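Two people with hand-held grippers at one table: what rules do you use?

Posted by hiswood_beth, Thu 8 September

Hi all! I've been asked to write a one-page house rules sheet for our gripper demos and I'm stuck on the two-person sessions. Ours go like this: one plate of fruit on a blue tablecloth, two people, a gripper each, and the fruit moves between plate and cloth. Our only written rule so far is "don't squash anything" — not much of a standard, I know.

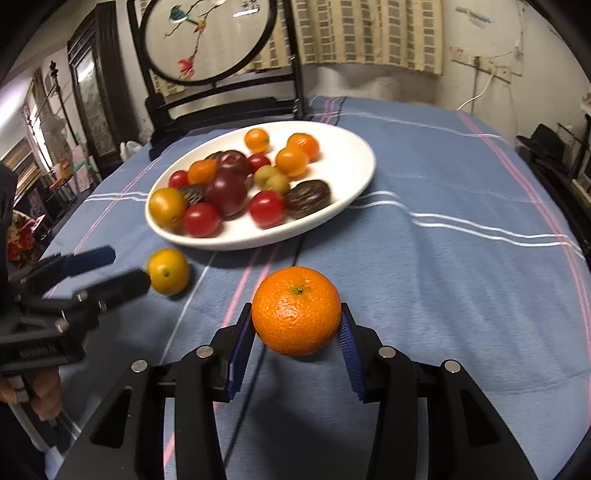 Mandarin in the grip, plate right behind it.

What I'd love to know is who goes first when both people want the same side of the plate, and whether you set a cap on how long a session runs. Our old sheet from Lonitis is for fixed arms only and talks about fences and stop buttons, so it doesn't help me much.

Gerardo Messina

We went through this in July with the Parisi group, and after 459 recordings I have opinions! Give each person a side and write it down before you start. If you have to cross over, say so out loud and wait for a yes. Only one gripper goes over the plate at any time. The other one can work on the cloth meanwhile, picking up a loose piece or lining up on it.
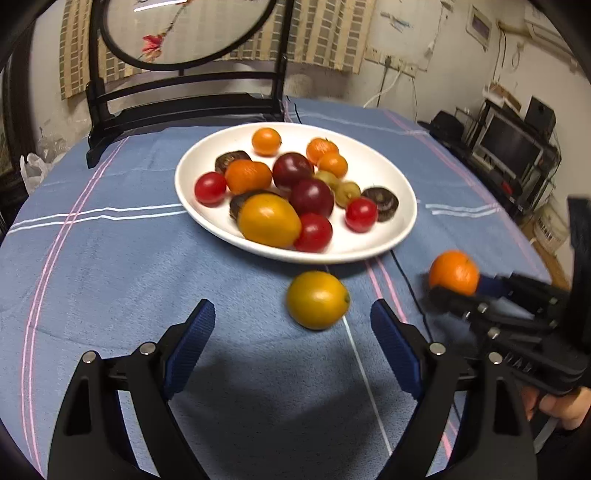 Leave a hand's width between the tips, more if one of you is new. We stop after 16 minutes and swap seats, and we wipe the finger pads at every swap (plum juice gets into the ribs and then everything slides). Soft fruit gets checked before each run, and anything split goes in the bin. Oh, and nobody eats from the plate, ever. Put that one in big letters.

flatska_fan

just agree on it before you start?? we've done more than 600 and never wrote anything down

parisi_nell

Mostly with Gerardo, except I'd go shorter on the time. My wrist complains well before his limit, so ours is 6 minutes and then a break. Also tape down any cord that comes near the table, and put the rule sheet where both people can read it sitting down.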